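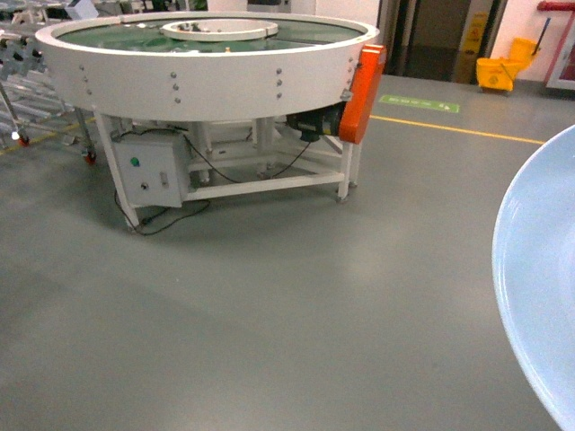

The Borow method is a procedure for teaching a mobile robot where the fixed parts of a workplace stand, using recordings made from a camera at head height. It was developed at the Kurport laboratory by a group led by Anneliese Brandes and is named after the town in which the first trials were held. The method divides everything in a recording into three classes: anchors, which are expected to stay where they are; carriers, which are expected to move; and markings, which lie flat on the floor and have no height. In a typical workshop recording, a large rotary table on a levelled frame is treated as an anchor, a rack cart on casters as a carrier, and a yellow floor line as a marking. A folding wet-floor sign beside a doorway is also classed as a carrier, although it has no wheels.

Background

Earlier systems for indoor robots built a single map of all solid surfaces and compared each new view with it. Such maps work well in corridors and storerooms but lose accuracy in places where equipment is moved between shifts. A robot that has learned its position partly from a parked cart will place itself wrongly when the cart has gone. The usual remedy was to record the site again, and at the Kurport laboratory this had become a weekly task.

Brandes proposed that the map should hold a separate measure of trust for each object. Her first version asked an operator to set these values by hand. The later version, known within the group as Sodia, sets them from the recordings themselves and asks the operator only about objects on which separate visits disagree.

Procedure

A site is recorded on at least two visits with the head camera at a constant height. Sodia first looks for the floor, then for supports that meet it. Objects standing on legs or feet are given a high starting value, and objects on casters a low one. The value rises each time the object is found in the same position and falls sharply when it is not.

Round objects need separate treatment. A circular rim seen at an angle appears as an ellipse, and the same ellipse can be produced by a smaller rim close at hand or a larger one further off. The method therefore takes its measurements from repeated details on the rim, such as bolt heads, and from the legs of the supporting frame. Surfaces that turn are left out of the map altogether, even where the machine carrying them is an anchor.

Markings are used for direction only. They give a reliable heading over short distances, but they may be hidden by carriers and are sometimes repainted along a new line.

Results

The main trial consisted of 200 recordings, of which 135 were used to build the maps and the remainder to test them. The trial was passed if the robot could place itself correctly in at least 80 per cent of the test recordings. Both versions of the method met this requirement; the older single-map system did not. Sodia referred 13 objects to the operator, most of them light stands and bins.

Limitations

The method assumes that the floor is level and mostly in view. Glossy floors can cause reflections to be read as supports, and soft shadows beneath raised equipment have at times been taken for solid bases. Large objects very close to the camera remain a difficulty — they hide much of the floor and offer few details to measure.

A second limitation concerns anchors that are moved after long periods. Because their trust value is high, the system is slow to accept a new position. Botha, an extension begun in October, allows an operator to reset a single object without clearing the rest of the map. It has been tested only at Kurport.

See also

Indoor positioning
Mobile robot
Visual mapping

Page last revised 7/4/26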